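Liebe Leute mit ruhigen Händen und etwas freier Zeit,

wir suchen wieder Verstärkung, und zwar für eine Arbeit, die sich am Telefon immer etwas umständlich erklärt und deshalb hier einmal in Ruhe aufgeschrieben werden soll. Wer es eilig hat, springt bitte gleich zum Abschnitt „So meldet ihr euch“. Alle anderen holen sich einen Tee (draußen ist es ja ohnehin ungemütlich) und lesen mit.

# Vorführerinnen und Vorführer für das Projekt Jotstead gesucht

**Arbeitgeber:** Gullura, Standort Lastow
**Umfang:** Nebentätigkeit, stundenweise, feste Schichten nach Absprache
**Beginn:** im neuen Jahr, befristet bis Ende März, Verlängerung gern gesehen

## Worum es geht

Bei Jotstead bringen wir einem zweiarmigen Roboter bei, sich in einer Wohnung nützlich zu machen. Schubladen aufziehen, etwas von der Arbeitsplatte nehmen, eine Türklinke herunterdrücken und durch die Tür gehen, ohne dabei am Rahmen hängen zu bleiben: lauter Dinge, über die man als Mensch keinen Augenblick nachdenkt und die man einer Maschine trotzdem erst einmal hundertfach vormachen muss. Dieses Vormachen ist die Stelle, die wir besetzen möchten.

Ihr sitzt dabei an einem Arbeitsplatz mit Bildschirm und zwei Handgriffen und steuert den Roboter in der Simulation, den linken Arm mit links, den rechten mit rechts. Die Fußpedale bewegen den Körper. Jeder Durchgang wird mitgeschnitten, also sämtliche Kamerabilder und alle Gelenkstellungen, und am Ende drückt ihr auf „gelungen“ oder „verworfen“ und schreibt bei Bedarf einen Satz dazu. Aus den gelungenen Durchgängen lernt das System später, was es in einer ähnlichen Lage tun soll. Die verworfenen heben wir ebenfalls auf, die braucht Iddrisu für seine Auswertung, und er freut sich wirklich über jeden ordentlich beschrifteten Fehlversuch!

Gerechnet wird mit mehreren Ansichten gleichzeitig: einem Überblick über dem Körper und je einer Kamera an den Handgelenken. An die Handgelenkansichten muss man sich gewöhnen. Man schaut an den Fingern entlang ins Zimmer, alles steht schräg, und in den ersten Tagen greifen fast alle einmal herzhaft daneben. Das gibt sich, bei den meisten schneller als gedacht.

Bilder aus der Simulation:

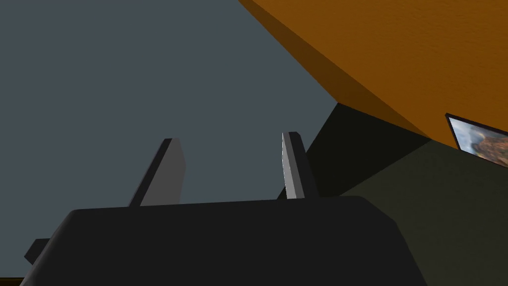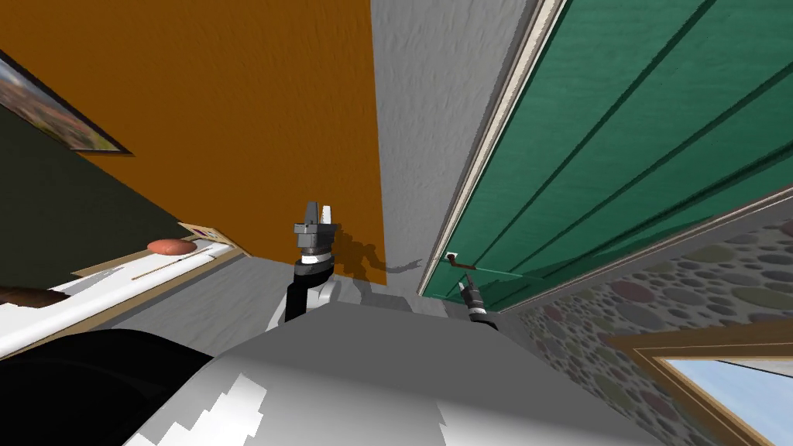 Rechter Greifer an der Klinke der offenen grünen Tür:
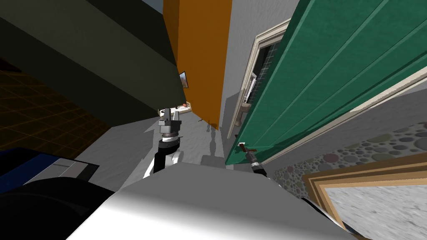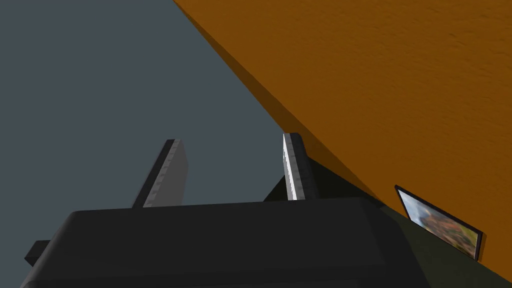

Bis März möchten wir 2000 gelungene Durchgänge zusammenbekommen, verteilt auf 116 verschiedene Aufgaben. Wir schreiben die Zahl hier hinein, damit ihr wisst, worauf ihr euch einlasst, denn das bedeutet Wiederholung, und zwar reichlich davon. Dieselbe Tür kommt wieder, mal steht der Roboter weiter links, mal ist das Licht anders, mal hat die Wand eine neue Farbe bekommen. Manche finden das nach einer Woche zum Davonlaufen, andere kommen dabei wunderbar zur Ruhe und hören nebenher Hörbücher (ist ausdrücklich erlaubt, auf einem Ohr).

## Was ihr in einer Schicht macht

Eine Schicht dauert drei Stunden, mit Pause dazwischen. Zu Beginn bekommt ihr eine Aufgabenliste aus der Planung, meistens von Kirsty Dow, die das Sammeln der Daten leitet und auch eure erste Ansprechpartnerin ist. Auf der Liste steht zu jeder Aufgabe ein kurzer Auftragssatz, etwa „Öffne die Tür und bleib im Durchgang stehen“. Den lest ihr einmal laut, dann geht es los.

- Vor jedem Start beide Greifer öffnen und in die Grundhaltung fahren.
- Gleichmäßig bewegen und lieber etwas langsamer. Ruckartige Korrekturen lernt das System nämlich brav mit.
- Wenn ein Griff danebengeht und ihr ihn sauber wiederholen könnt, läuft der Durchgang weiter. Hakt der Arm irgendwo fest, bitte abbrechen.
- Nicht jedes Mal denselben Weg zur Klinke nehmen. Wir mögen Abwechslung, von oben, von der Seite, mit dem anderen Arm, solange es natürlich aussieht.
- Den Auftragssatz am Ende noch einmal prüfen. Passt er nicht zu dem, was ihr getan habt, ändert ihr ihn.

Für die Durchsicht setzen wir uns einmal pro Woche zusammen und schauen ein paar Aufnahmen gemeinsam an. Dabei wird viel diskutiert, gelegentlich auch gelacht, und wer eine bessere Art gefunden hat, eine Schublade anzufassen, darf sie den anderen zeigen. Etliche Regeln in unserem Handbuch sind so entstanden.

## Wen wir uns wünschen

Eine bestimmte Ausbildung verlangen wir nicht. In der letzten Runde hatten wir eine Uhrmacherin, zwei Studierende der Sportwissenschaft und einen pensionierten Kranführer, und gerade der Kranführer war uns allen weit voraus. Gut wäre, wenn ihr räumlich sicher seid und euch eine schräge Kameraansicht nicht schwindlig macht. Das lässt sich beim Probetermin leicht herausfinden, also bitte nicht vorher schon absagen, wenn ihr unsicher seid. Ihr solltet außerdem kurze, klare Sätze auf Deutsch oder Englisch schreiben können und Geduld mitbringen, auch mit der Software, die noch jung ist und hin und wieder neu gestartet werden will.

Programmieren müsst ihr nicht. Wer es kann und Lust hat, kommt bei uns trotzdem leicht mit der Gruppe ins Gespräch, die das Lernverfahren baut, und aus solchen Gesprächen ist auch schon einmal eine Abschlussarbeit geworden.

Linkshänderinnen und Linkshänder möchten wir besonders ermuntern! Unsere bisherigen Durchgänge sind arg rechtslastig, und das merkt man dem Roboter an.

## Was wir bieten

Bezahlt wird nach Stunden, auch Einarbeitung und Durchsicht, und den Stundensatz nennen wir euch gleich in der ersten Antwort auf eure Nachricht. Es gibt höhenverstellbare Tische, vernünftige Stühle, eine Küche mit Fenster zum Hof und einen Abstand zwischen den Plätzen, der den derzeitigen Regeln entspricht. Die Handgriffe werden nach jeder Schicht gereinigt. Einige Plätze können wir auch für zu Hause einrichten, dafür braucht ihr eine stabile Leitung und einen Tisch, der nicht wackelt. Den Rest bringt unser Fahrdienst von Purves vorbei und holt ihn im Frühjahr wieder ab.

## So meldet ihr euch

Schreibt uns ein paar Zeilen über euch an das Büro in Lastow, zu Händen von Kirsty Dow, Stichwort „Jotstead 2033“. Ein förmliches Anschreiben ist nicht nötig. Uns interessiert, an welchen Tageszeiten ihr könnt, mit welcher Hand ihr schreibt und ob ihr lieber vor Ort oder zu Hause arbeiten würdet. Fragen zur Aufzeichnung und dazu, was mit euren Daten geschieht, beantwortet Iddrisu Ansah, gern auch telefonisch und gern ausführlich.

Zwischen den Jahren ist das Büro nur dünn besetzt, eine Antwort kann also bis in die erste Januarwoche dauern. Die Probetermine vergeben wir danach in der Reihenfolge der Zuschriften.

Lastow, Montag, 21. Dezember 2020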